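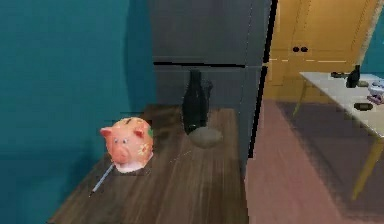

Page last changed: April, 4:49 pm

Building a practice house for your homemade arm

If you have a robot arm half assembled on the kitchen table or on a bench at your local workshop, I'd love to talk you into making it a pretend house to live in first. I resisted for a long time (I like screws and wires, and I did not get into this hobby to sit at a computer), but I have now done it for the Ponce, the arm a few of us are putting together at the Okosell shared workshop, and I wouldn't go back. You can bump into a simulated refrigerator all evening and the only thing that gets hurt is your pride.

You'll need the joint lengths of your arm, a computer with a halfway decent graphics card, and a simulator. I use Fliva, and the menu names below come from there, but the others I've tried have something similar tucked away somewhere.

Step 1. Start with the big, dull things

Put in the walls, floors and doors before anything else, and give them strong, plain colors that differ from each other. A teal wall next to a gray refrigerator and a yellow door may not be what you'd pick for your own home, but when you're squinting at a small preview window you will be so glad you can tell where one thing stops and the next begins! Check the refrigerator and the tables against a tape measure in your real kitchen. I once made a table as high as my chin and spent a whole evening blaming the shoulder motor.

Then add some clutter to the tabletops. A piggy bank is a lovely thing to have, all curves and ears, and a pen lying flat is the opposite sort of problem. Put in a dark glass bottle and a clear one as well, close together, and see how well your vision code copes with the clear one against a gray background.

Step 2. Bring in the arm

Import the arm with every joint at zero and save the project right then, before you touch a single setting. Go to Model, then Limits, and type in the real limits of your motors. We have Trivano servos in the Ponce, and I copied the numbers straight off my own bench notes. After that, move one joint at a time with the sliders and watch which way it goes. If the elbow folds backward, flip the sign of that axis and try again.

For the first outing, pick somewhere with very little in it. A wastebasket on a pale floor, up against a dark wall, is plenty. Leave the gripper hanging clear of everything and simply look at it for a minute. You'd be surprised what you catch that way. Ostap Hnatiuk spotted that I had one link on back to front while he was standing behind me eating a sandwich.

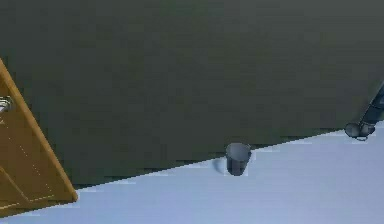
Step 3. Set up the cameras

I keep four cameras in the project and give each one a plain name, so I can find it again after a week away. Don't fret if a view comes out at a slant. A camera riding on a moving arm will hardly ever be level, and your code has to get used to a door that leans and a floor that runs uphill. Do write down the position and rotation of every camera, though, in the project notes where the rest of your group can see them.

While you're at it, save a few views with next to nothing useful in them. Delwyn Maihi talked me into this one and I'm grateful. An arm spends a good deal of its day looking at some blank stretch of wall or the side of a board, and the software ought to be able to say "I don't know" and wait.
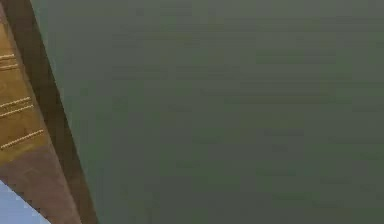
Mostly gray-green, with a tan panel and its beaded lines off to the left.

Step 4. Run it a lot

Now for the fun part. Open Runs, choose Batch and ask for 100, with the objects shuffled each time. Fix the random seed first (mine is 1905, my grandmother's old house number) so that you can replay a bad run exactly as it went. Go and have your supper while it works.

When you come back, sort the results by failure and watch the worst ones all the way through. Change one setting, run the batch again with the same seed, and compare. Once you're happy, move on to a fuller room with furniture to reach around. A chair tucked in behind a table makes for good practice, and so does a flat sheet of paper or a booklet on a couch, which my poor gripper still can't get its fingers under. I've been trying a lower approach with the wrist turned sideways, and I'll add the settings to Step 2 when I have some I trust. 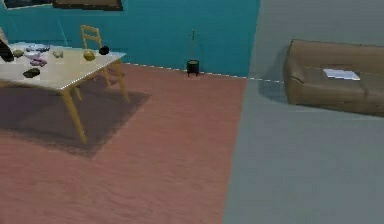

Table, chair and couch, with the little black pot near the teal wall.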